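Two Grippers, One Stick
The workshop at Bekport has been comparing hand-held grippers since May, and the simple jobs are proving the most useful

Bohdana Horobets wanted a test that anyone could set up on a table before lunch. She settled on a wooden stick, a white hanger stand and a foam board with grid lines.
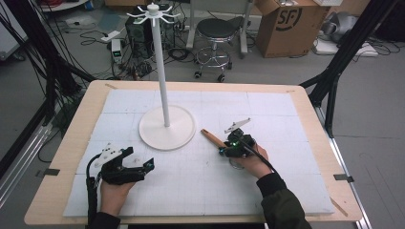 Why start with the hands

Bekport builds small arms for packing lines, and for years its engineers picked grippers from the data sheet. Horobets now has people work with them first. The operator holds one black two-finger gripper in each hand, with a cable running from each, and does the job the arm will later be asked to do.

"If a person can't do it with two fingers, I don't want to spend a month on the controller," she says.

Two models are in the running. The Wusitz closes fast and has a light trigger. The Bastos is slower and heavier, and the wrist feels it by the end of a session. Each operator does 50 runs with a pair of one and 50 with a pair of the other, with a long break in between.

What the runs show

Jeferson Lopes did most of the early sessions. He expected to prefer the Wusitz and did, for soft items. With the stick he changed his mind. A thin, hard object turns between the fingers when it touches something, and the Bastos pads held it better. He dropped the stick 13 times in his Wusitz runs, mostly while bringing it up to the hooks.

Edileuza Sampaio, who writes the control software, is more interested in the hand that isn't holding anything. Operators tend to park it close to the work with the fingers open – a habit that would put two arms on a collision course. She has asked for wider spacing in the next round.

That round will add a third gripper, the Zurnudia, which has softer pads and a shorter body. Horobets has kept the stick on the list.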